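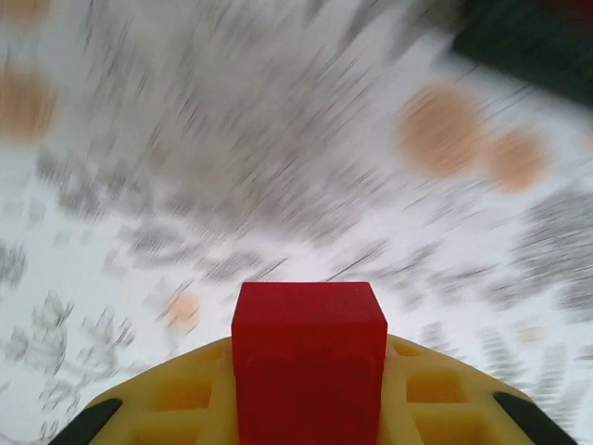 15/10/2022

I slept badly and was at my desk before seven. The plan for today was only one thing: make the offline list work in the Toprak app on an old phone. I have been carrying this task from week to week and I was ashamed to write it again in my notebook.

Toprak is for gardeners who share plots. They write down what they planted and when they watered, and very often they are in a place without signal. In May I chose Trilleck to build it, as it lets me write one code for both kinds of phone. Zuzanna Pawłowska was against it. She said I would save time in the spring and pay it back in the autumn. Now it is autumn and I am paying.

The problem is with the saving. When the phone has no connection, each entry goes into a small local store, and later the app sends them all together. With 10 entries it is fine. With 500 the list freezes when I scroll, and on the old phone the app closes itself without any message. I spent the whole morning reading the log. There were 67 warnings in it, and almost all of them said the same thing about a row being drawn twice. I had seen them before and thought they were harmless.

Before lunch I found the place. I was asking the store for every row again each time one row changed. It is a beginner's mistake and I have been doing this work for many years. I corrected it, and then the list moved well, but the dates were all wrong by one hour. So I corrected the dates too — this took longer than the first thing.

Lunch was soup from yesterday, eaten standing up.

In the afternoon I had a call with Plurwood, who pay for the app. They asked if we can add photos to the entries before the winter. I said I must think about it. I wanted to say no, but in English I find it hard to say no on the telephone, and I always hear afterwards how soft I was. I will write them an email tomorrow, where I can choose my words.

After the call I wrote to Zuzanna and told her about the rows. She answered with one line: "And did you write a test?" I had not. I wrote one then, and it failed, so there was still a second mistake hiding behind the first. An entry that was deleted without signal came back after sending. I found it only at dusk, and the correction was 39 lines, most of them removed from the old code.

She also sent me a link to Zurnireck, the tool her team uses now for the local store. I read the first pages of the guide. It looks simpler than mine, but I do not want to change anything big before the release. Maybe in the new year.

I must remember to charge the old phone tonight. Also to buy bread, and to answer my sister.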